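Notebook, hair bench, Clendport
Thursday, started 9:40

Carrying on with the high ponytail hold test. Last week's page has the swatch weights and I'm not copying them out again. Question is still whether the Cilon elastic (the wide one, fabric covered) lets a heavy ponytail drop less than the thin Vương elastic over a working day, and whether backcombing at the base changes that or only makes it look fuller at the start.

Training heads as before: 2 with shoulder-blade length hair, 1 shorter. The shorter one is no good for this, it slides out at the nape before anything else happens, so I have dropped it. Marked the crown of each head with a chalk pencil at the point where the elastic sits. Chalk is better than the tape we used before. Tape lifts when the spray hits it.

Prep for both heads: shampoo once, no conditioner above the ears, rough dry to mostly dry, then round brush at the crown only. Nuvus mousse at the roots, one pump each side. I put too much on head A and had to comb it through twice. Noting it in case A comes out stiffer than B.
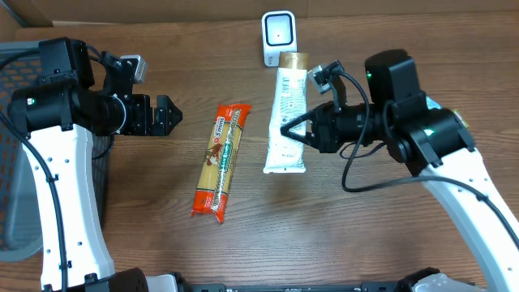 Bench, Thursday.

Ponytail method, written out properly this time so Ilídio can repeat it:

Part off the top section from temple to temple and clip it away. Gather the rest high, chin of the head tilted up so the nape stays flat. Elastic on, 3 turns for the wide one. The thin one needs more turns and I went by feel, which is bad practice. Next time write the number down. Bring the top section back over, smooth with a bristle brush, second elastic over the first. Backcomb the underside of the tail for a hand's width from the base, then smooth only the outer layer. Light spray from arm's length.

10:25. Both heads done. Crown height looks the same on A and B. Tail on B is fuller.

11:50. Moved both heads to the fan shelf. Low setting. Torunn came by and said that a fan on low tells us nothing about a client who walks to work in wind. Fair, but I want the quiet version first. Will do a high setting run when this one is finished.

Torunn also thinks the difference people notice is mostly the cut. A blunt, one-length tail hangs as a single weight and pulls at the elastic. With long layers taken through the ends it spreads more and looks thicker even when there is less hair in it. Neither head has been layered, so we can't compare. I don't want to cut B until the elastic runs are finished. Ask Ilídio if the older heads in the cupboard are long enough to sacrifice.

13:15. A has dropped at the chalk mark, B hasn't moved that I can see. A is the thin elastic. Some flyaways on both at the hairline. Did not respray.

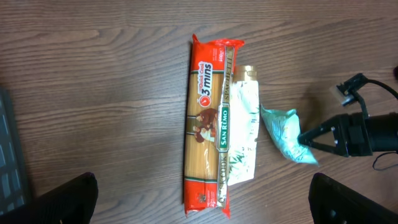

Does backcombing at the base keep a high ponytail from dropping?
It adds width and some lift at the start, but the elastic and how flat the nape is brushed seem to matter more for the drop.

15:30. A down again, a bit less than the first drop. B has now moved slightly. Measured the drop on both with the clear ruler, readings are on the loose sheet clipped inside the back cover. Someone has borrowed the good calipers.

Took both ponytails out. Wide elastic came off clean. Thin one took broken hairs with it, mostly from the underside where I backcombed. Combed out A from the ends upward with a little conditioner spray and it still snagged. I would not put the thin elastic on anyone with fine or bleached hair after seeing that.

Elastic stock: the box of 800 thin ones is nowhere near finished. Wide ones, 138 left after today.

To do:
Repeat with elastics swapped, wide on A and thin on B, same mousse on both.
Count turns on the thin elastic.
High fan run.
Find the calipers.
Torunn to show me how she sections for long layers before anybody touches a head with scissors.

Heads washed and on the stand at 16:20. Mousse back in the cabinet, nozzle rinsed.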